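Notebook — Govberg shared shop, handheld gripper pair
October, entry starts 7:40 pm

Both units back on the table after the linkage rebuild. New pins at the jaw bases, old springs kept. Stasiv pads on all four fingers, same blue compound as before. The aim tonight was to get through pick and place by hand and log jaw width on both sides before anyone touches the arm mounts.

Left unit: encoder zero drifts 2 counts after a hard close. Right unit holds. Swapped the cables and the drift stayed with the left unit, so it is the hub and the cable is fine. Set screw on the magnet carrier is the first suspect. Box work first, milk cartons and a foil pouch, with both grippers going in over the walls.

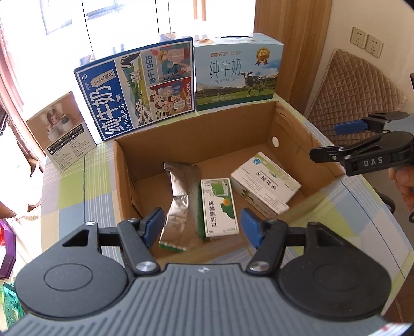

How far should the jaws open before going down into a box?
Set the opening to the width of the item plus clearance for both pads, and check that the outside of the linkage still clears the wall at that width. On this build the linkage is the limit. At 75 mm of opening the elbows are wider than the fingertips, so an item close to a wall has to be taken at an angle or slid toward the middle first.

Changed the logger after that. The Flilidard script was writing both units to one file and the timestamps interleaved badly whenever one side dropped a packet. Each side now has its own file and they get merged afterwards on the sync pulse. Ran 139 cycles with the new version, no gaps in either file. Merge script still needs a check for a missing first pulse — it fails silently at the moment. 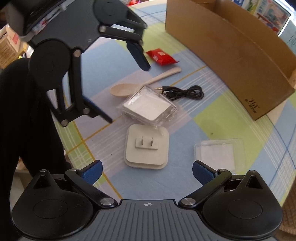
Pad wear is the next thing to sort out. The Laltden pads we tried first went shiny at the tips and had to be replaced; the Stasiv ones have kept their texture so far. Flat rigid items and thin soft ones need different closing force, and the current table has a single value. The plug adapter, the plastic spoon and the coiled audio cable should each get their own row. For the cable I want a low force limit and a slow close.

To do:
Pull left hub, check set screw, re-zero.
Add force column to the item table.
Missing pulse check in merge.
Order 2 spare pivot pins, same length as fitted.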